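Animal Care Assistants wanted, Skelen Donkey & Pony Sanctuary

Two posts, permanent, start in December or as soon as you can get here. Sorry for the rushed ad, we are short handed and the hay has just turned up.

What we are: a home for donkeys, ponies and the odd mule who can't be worked or rehomed. Most are old. Some are very old and fussy about breakfast. They stay with us for good, so you will get to know them properly, and you will also be there when we lose one. Please think about that before applying.

The work

Feeding, mucking out, filling nets, soaking feed for the ones with no teeth left. Feet picked out daily. Rugs on, rugs off, rugs on again becuase the weather changed. Holding for the farrier and the vet. Giving medicines and writing them down. Poo picking the fields in all weathers. Fencing repairs when the mule has been at it.

One post is mainly up at the Forsberg yard (the oldies, lots of special diets, slower pace, needs someone patient). The other is split between the lower fields and our charity shop at Prusar, mostly yard work but you would cover Saturday in the shop and help with donations coming in. Tell us which you want. Either is fine to say.

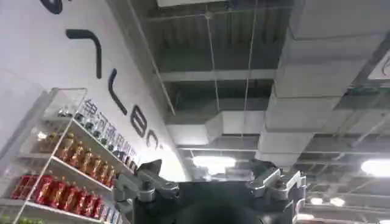

Shop interior, looking up.

Hours and pay

Five days a week, early starts, 7.30 on the yard. Weekends by rota, Christmas is shared out fairly. Paid hourly, a bit above minimum, paid monthly. Rota is done on Trovedo, you can see it on your phone and swap shifts there, please don't swap by text message as it gets lost. Boots and waterproofs provided. No accommodation I'm afraid, and the last bus goes before evening feeds, so own transport really does matter.

What we need from you

Experience with horses or donkeys, paid or not. Confident handling something bigger than you that doesn't want to move. Fit enough to lift bales and push a full barrow uphill. Able to spot when an animal is a bit off and say so, even if you turn out to be wrong. Donkeys hide pain well. We would much prefer a false alarm at lunchtime.

Nice to have: tractor driving, first aid, some clipping. Not essential, can train.
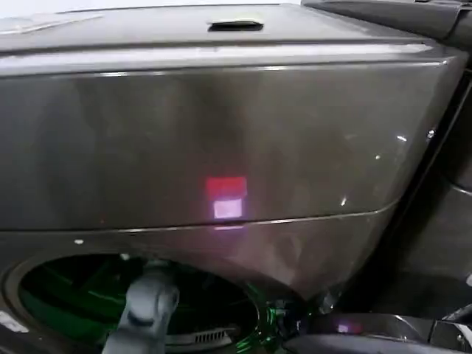 Rugs take up far more of the week than people expect. Sweet itch rugs, fleece ones, bandages, towels, the lot, all brushed off outside first and then washed and dried and back on the right animal. Whoever starts will be sharing this job, so if you know your way round a front loader, good. We'd like one in that dark graphite colour for the feed room next, might not show the mud so much. Heavy turnouts get sent away for cleaning and reproofing, so don't worry about those.

How to apply

No form. Send a CV and a short letter saying why donkeys, and which post. Two references, one from somebody who has seen you work with animals. Email or hand it in at the yard gate, box on the left. If you are shortlisted you'll be asked for a trial morning, paid, come dressed to get filthy.

Phone calls best after morning feeds. If it rings out we are in the field, leave a mesage and a number.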